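Chapter 8
Budgeting for a Robotic Disassembly Cell

The purchase price of the arm is the figure most often quoted in an equipment request and the one least useful for planning. This chapter treats the cell as a set of cost lines, each with its own lead time and service life. The running case is the electronics recovery shop at Fandalville, where Guvia planned a single-arm cell for work on used desktop computers.

8.1 Defining the task before the quotation

A supplier can price only what has been specified. The Fandalville request was first sent to Dierckx and Grakia with the payload and reach stated and the work left open. The two quotations could not be compared.

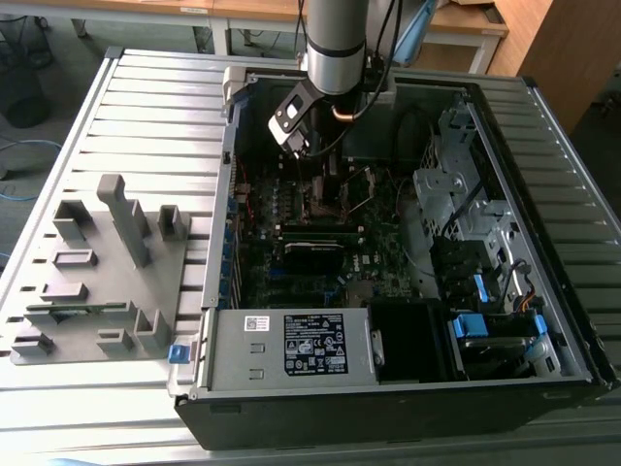 Figure 8.1 Gripper over the motherboard of an opened desktop tower. The fixture plate is at left.

The revised request named the case position, the parts to be handled and the access needed from above. It also listed tooling as a separate line - gripper, bracket, cables and spares.

8.2 Fixtures as a recurring cost

Fixtures are commonly entered once, as a setup expense. In mixed work this understates the budget, as each new part shape may call for a new holder. Printed plates are cheap to revise, but design hours are not. Guvia allowed 653 dollars per plate and planned for two revisions before July. 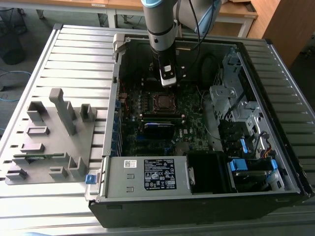 Figure 8.2 Printed fixture plate beside the tower, with a thin green circuit board strip in one holder.

Bench area should be costed with the fixture. The work surface must hold the product and the plate side by side, with clearance for the arm over both.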